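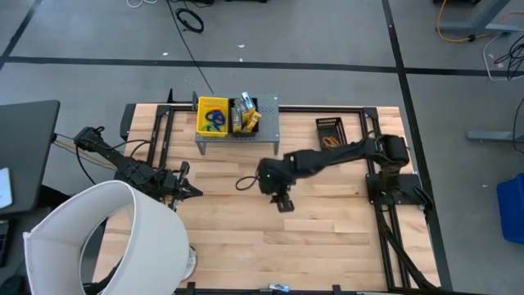 Hrefna Oddsson reckons a thing isn't put away until you can find it again in the dark, and that by her standard I haven't put anything away since I moved in. She told me this over the phone, at 10 at night, while I was on my knees looking for a packet of dried apricots.

So, April, and I am sorting. The rule I've made is one bin, one kind of thing. The yellow box has the blue tangle in it, loops through loops, and I've decided that a tangle counts as a kind of thing. The black bin next to it has the packets, yellow ones and tan ones, jammed in more or less upright so I can flick through them like records. In theory. In practice you pull one and the neighbours come too.

Then there's the little slotted crate off to the right, which has one orangey-yellow item in it and is therefore the best organised container I own. I've grown quite fond of it. I keep wanting to give it some company and then remembering how the black bin started out.

The perforated stand was a good idea, I'll give myself that. Getting the two big ones up off the wood makes the whole table look as though someone has a plan. Arnar came by after tea and asked what the plan was. I said categories. He asked what category the blue stuff was and I said blue, and he had a biscuit and went home.

Looked at the Ovano catalogue before bed. They do a set of 4 lidded tubs in a colour called Grukholm, a sort of porridge, and a set of 18 for people who have given up on having visitors. I don't need lids. Lids are how the apricots got lost.

Still to do: the drawer under the kettle, the drawer under that, and a bag from the last move that I've been stepping over. Hrefna wants a report. Apricots still missing.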